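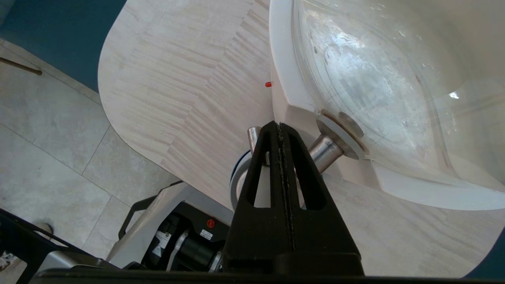 Careers > Current openings > Operations > Evening Front Desk and Room Setup Assistant

Evening Front Desk and Room Setup Assistant (part time)

Guthrie Adult Learning Center, Vinmont
Posted 12 May 2025

The Guthrie Adult Learning Center is hiring 2 part-time assistants to run the front desk and set up classrooms in the evening. The positions are permanent. One is open because of a retirement in April and the other is new.

About the center

We teach evening and weekend classes to adults in Vinmont and the towns nearby. Last year 1148 people signed up for a class with us, and 683 of them were taking one for the first time. Classes include English, bookkeeping, basic computer use, sewing, drawing, citizenship test preparation and high school equivalency. Most of our students come straight from work. Some bring older children who do homework in the lobby.

The center is in the former Drakby furniture store on Enari Street. The ground floor has the front desk, the lobby, the kitchen and the two largest classrooms. The smaller classrooms and the staff office are upstairs. There is an elevator.

What you will do

The job is half desk work and half moving furniture. On a normal evening you will:

- Open the front desk and check the room schedule against the teachers' requests
- Set up tables and chairs before the first class and change them over between classes
- Greet students, answer questions and direct people to their rooms
- Register new students, take payments by card or check, and print receipts
- Answer the phone and return messages left during the day
- Put out sign-in sheets and collect them at the end of class
- Help teachers connect to the projectors
- Wipe down tables, refill the paper towels and restock the supply cabinet
- Close windows, turn off lights and lock the building with the second assistant or the evening supervisor

You will not be asked to teach or to cover for a teacher who is out. If a class is canceled, the supervisor decides and you contact the students from the call list.

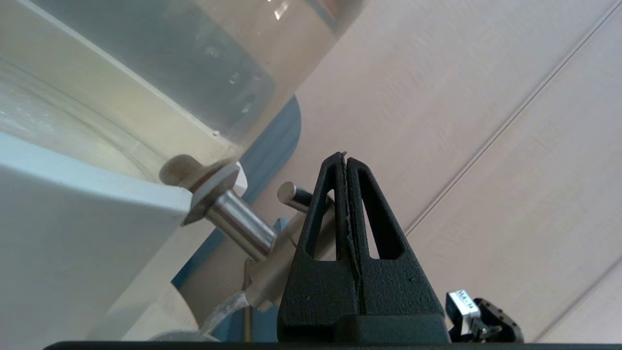 Room changes are the busiest part of the evening. There are 20 minutes between the early class and the late class, and the English classes want small groups while bookkeeping wants rows. The layouts are kept in a binder at the desk. New staff usually know them after a few weeks, and you will be working alongside someone who knows them already.

The rest of the evening is quieter. Once the late classes are under way you can expect to spend the time on registration forms, phone messages and filing. During the first week of each term the desk is busy all evening and both assistants stay on it.

Hours and pay

Each position is 20 hours a week, 4:30 p.m. to 9:30 p.m., four evenings. You will have the same evenings all term. We post the schedule for the next term a month ahead, and you may ask to change your evenings at that point. There is some weekend work at registration time, paid at the same rate.

Pay is $19.50 an hour to start and goes to $20.75 after six months. You will be paid every two weeks. Part-time staff earn paid sick time from the first day and paid vacation after 90 days. The center closes for two weeks in late December, and part-time staff are paid for one of those weeks. You may take one class each term free of charge if there is space and it does not fall during your shift.

Parking behind the building is free. The number 89 bus stops across the street, and the last one leaves after closing time.

What we are looking for

You must:

- Be at least 18 years old
- Be able to lift 40 pounds and push a loaded chair cart, with or without accommodation
- Be able to use email and a simple spreadsheet
- Speak and write English well enough to help students register
- Pass a background check, which we pay for

It would help if you have worked at a desk or counter before, or if you speak a second language. Neither is required. We do not ask for a degree. Several of our present staff first came here as students, and we are glad to hear from current and former students.

Training

You will have two weeks of paid training with Darcy Sheehan, the evening supervisor. The first week is at the desk and covers registration, payments and the phone system. The second covers room setup, the projectors, the alarm and what to do in an emergency. If you do not have a current first aid certificate, we will send you to a one-day course at our expense.

How to apply

Pick up an application at the front desk, or ask for one by phone and we will mail it. You may include a resume, but you do not need one. Please give the names of two people who know your work. They can be former supervisors, teachers, or people you have worked with in a community group. Relatives do not count.

Return the application to the front desk or mail it to the attention of Mereana Pomare, Office Manager. Mark the envelope "Evening Assistant." Tell us on the form which evenings you cannot work. We will read applications as they come in and keep the posting up until both positions are filled.

Interviews last half an hour and are held at the center with Mereana Pomare and Darcy Sheehan. We will show you the building afterward, so wear shoes you can walk around in. We can meet in the morning or the late afternoon. Everyone who interviews will get an answer by phone or letter within two weeks.

If you need help with the form or a change to the interview because of a disability, ask for Corey Tuhiwai at the front desk. Questions about the duties can go to Darcy Sheehan any weekday evening after 5 p.m.

The Guthrie Adult Learning Center is an equal opportunity employer.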